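Thursday, evening

I wiped down the wooden table after lunch and stayed longer than I planned. I like the strips in the wood, they remind me of my aunt's kitchen bench. The small clear caddy is still in the middle with its tubes, and I have not decided in which drawer it should live.
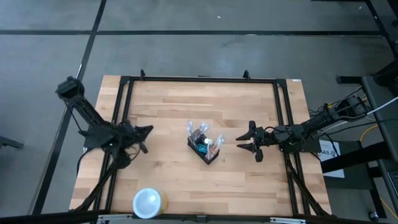

Unathi Oosthuizen rang at the end of the day and we talked for 22 minutes, mostly about her new flat. She wants grey for the walls. I said it is a good colour, but for me a bit cold in May.

Tomorrow I must buy labels.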